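Workshop notebook – column capitals, Sudholm lobby
Jun 25, 2022

Demolded capital no. 2 this morning and it is a beauty! The leaf tips came out whole, all the way around, including the thin curled one on the back that broke off last time. I had my phone light on it for a good ten minutes just looking at the edges. Lamisi came over, ran her thumb under the curl and said "keep this one," so it's on the shelf by the door with a tag on it.

What changed from the first pour: the mist coat went on thinner and we let it stiffen before the fiber coat. Last time we rushed it and the backing pushed right through the face on the high spots, so you could see strands at the leaf veins. This time I brushed the face coat into the tips by hand with the cut-down chip brush, then sprayed. Slower, yes. But the veins are crisp enough to catch shadow from across the shop, and that's what the hotel is paying for.

Mold notes. The rubber is holding up better than I expected. One small tear at the lower collar, on the seam side, same spot where we had trouble getting the key to seat. Patched it with leftover rubber and a popsicle stick. The plaster mother mold has a hairline near the bolt hole. Not moving yet. I marked both ends in pencil so we can tell if it grows.

Release agent: one coat wiped on, one wiped nearly off. Two full coats gave us the pinholes. Please, everybody, stop giving it "one more for luck."

Color. Mawuli mixed three test chips from the buff pigment and we put them next to the stone piece that came from the lobby. The middle one is dead on when dry but goes a bit pink when you sponge it. Lobby is indoors so I don't care much, except the two capitals flanking the entrance will get wet umbrellas leaned against the columns and somebody will notice. Going to try a touch less red and see. Chips are lined up on the windowsill, numbers on the back, don't wash them.

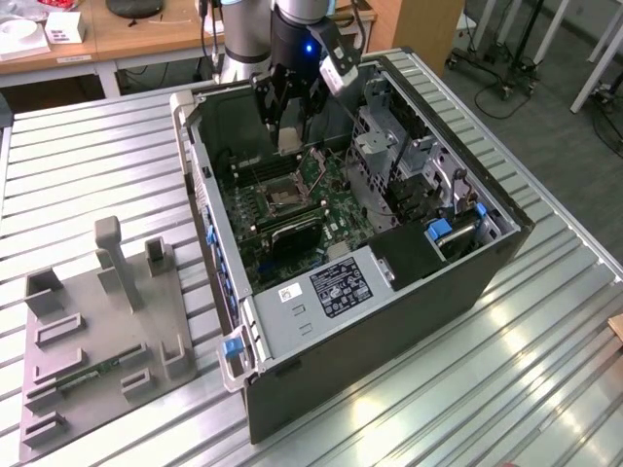 Cure: bagged overnight, then moved to the rack under plastic with wet burlap. Capital no. 1 (the ugly one) is staying in the bag longer so we can compare. I'd like to break a piece off its collar and look at the section. If the backing is even there, I'll stop worrying about the thickness at the volutes.

Weight is a question. The drawings from Grukidley call for a two-part shell that closes around the existing steel, with the joint hidden behind the leaves. Lovely idea, and I think it will work, but the half shells want to relax outward a little as they dry. We clamped no. 2 to a plywood ring with 6 screws and the gap at the back closed right up. So: every half shell gets a ring from now on, and it stays on until the piece is on the truck.

Salamatu called about the anchors. She wants the embeds moved down so the installers can reach them from a scissor lift without taking off the ceiling trim. Fine by me. It means a new pocket in the mother mold, and I'd do it before the crack gets any ideas. Branislav says he can carve the pocket former out of foam and seal it, an afternoon's work. He also wants to try a softer backing brush for the inside corners. Go for it!

Total order is 20 capitals plus the two pilaster ones, which are flat-backed and should be a vacation after this. Everything has to be up by December for their reopening. At the pace we had in the spring I would have been nervous. With the new face coat routine and both molds running I'm feeling really good about it.

Ohemaa, the invoice for the Osei sand is on your desk, 2885 all in with delivery. It's finer than the old sand and I love what it does on the surface – almost no bug holes on the flat band under the leaves. Would like to reorder the same before we run low.

To do
Pocket former (Branislav)
Second ring, cut from the same sheet
New chips, less red
Look at pencil marks on the mother mold
Ask Salamatu for the revised anchor sheet
Find the good trowel, last seen near the mixer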